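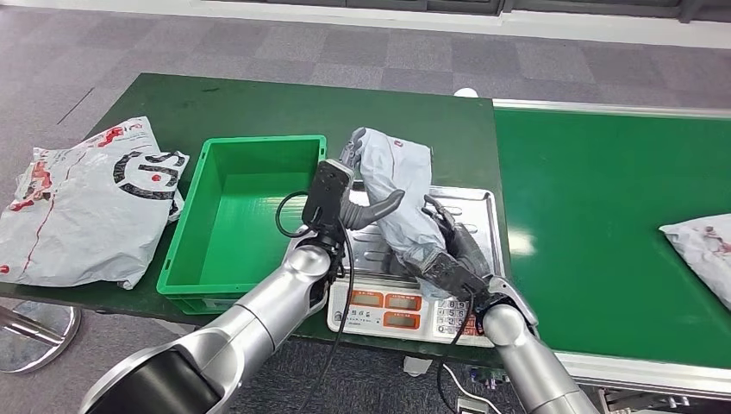 Grernholm is a packing and mailing business, meaning that other people make things and sell them, and we are the ones who put the things into bags and send them off. It is less glamorous than what our customers do, and we have made our peace with that. Most of our day happens at a green table with a scale on it, the white kind with a steel platform, two rows of little orange-edged windows and a number pad. A gray plastic mailer goes over the platform, a number comes up, and the postage follows from the number. If you were hoping for a company with a waterfall in the lobby, we don't have a lobby.

How we got started

Ovidiu Marinescu sold replacement knobs for old stoves out of his apartment in Gonusbridge. He liked the knobs. He did not like the line at the post office, and after two winters of standing in it with a tote bag he noticed that Reginald Okafor, usually three places ahead, was carrying a tote bag of his own, full of guitar strings. They agreed to take turns. Then a woman who knitted hats asked whether they could take hers too, and then her sister, who had a thing going with seed packets, and by July the apartment had stopped being a place where a person could sit down.

So they rented the back half of a former carpet showroom on Enache Street. We are still in it. The front half is ours now as well, along with a selection of carpet samples the previous tenants left behind and have not come back for. If you would like a square of beige, ask.

What we do

You send us your stock in bulk. We shelve it, and when your orders come in we pick them, bag or box them, weigh them, label them and hand them to the carrier. We do this at present for 126 small shops, and last month 1,519 parcels went out the door for our three smallest categories alone (buttons, tea, and something we file under "pet, misc."). Pickup is at 4:30. Orders that reach us before 2 go out that same afternoon.

We are good at small, soft and flat. T-shirts, socks, patches, paper goods, yarn, most spices. We are decent at mugs. We do not take live plants, furniture, or anything described to us over the phone as "kind of leaking."

About the weighing

Everything gets weighed after it is packed. We know this is not thrilling. Plenty of places work from the weight on the product listing, and the weight on a product listing is very often a guess the seller made at midnight. One of our customers had listed a wool blanket at 14 ounces for the better part of a year. It was a blanket for a full-size bed. We had a friendly conversation.

You pay for the weight the scale gives us, bag and tape included, and you can see it next to each order in your account. If it looks wrong, write to us and we'll look into it. Sometimes it is wrong. More often somebody has put a free catalog in with every order and forgotten to mention it to their business partner.

About the crates

Stock moves around the building in plastic crates, and it was Piret Navickas who brought in the crate rules, back when she was the newest person here. She now runs the floor, so draw your own conclusions. One customer's goods to a crate. A crate goes back to the stack empty – no stray socks, no single lonely button. Nobody eats lunch out of one, a rule with a history we'd prefer to keep in the family.

Who you'll be dealing with

Ovidiu does the accounts and still sells stove knobs on the side. He pays our full rate and complains about it by email, to himself, with Reginald copied.

Reginald looks after new customers. He will ask you what you sell, how it folds and whether it smells. Please answer the third one truthfully.

Piret has the floor, the shelving and the final word on tape.

Aurel Nistor answers the phone from 8 until noon and returns inbound deliveries that turn out to belong to the dentist next door.

Valentin Radu drives the van between our place and the overflow storage in Lesumcombe, some 35 minutes each way, longer if the bridge is up.

Coming to see us

You're welcome to bring your stock in person. Use the side entrance on Enache Street and ring twice, as the first ring doesn't always take. Mornings are calmer. Between 3 and 4:30 we are polite but we will be holding tape.

New customers can start with a single carton and no contract. Call in the morning and ask for Reginald.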